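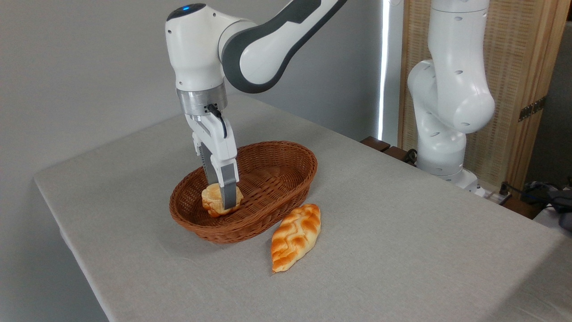 Bread roll in an oval wicker basket on a gray linen tablecloth.

Search this site Enter keywords Go
Print this page | E-mail this article

Sarmīte Liepiņa keeps the flour records at Milier, a mill that supplies 22 bakeries. Her work is mostly moisture readings.

"Rye takes up water at a different rate every season," she said. "The recipe card stays the same, so the dough changes."

In April the mill tested 2774 sacks and released 2488 for sale. The remainder went back to the blending floor - most of it for high enzyme activity, which gives a sticky crumb.

Liepiņa takes 3 samples from each lot and records the falling number before blending. She does not adjust for storage temperature. "We tried that at Plerkix, where I worked before. The correction was smaller than the error of the instrument."

Asked what small bakeries get wrong, she named scales. "They weigh the flour and pour the water by eye. Weigh both - then call me about the flour."

The next lots come from the Mägi farm after harvest.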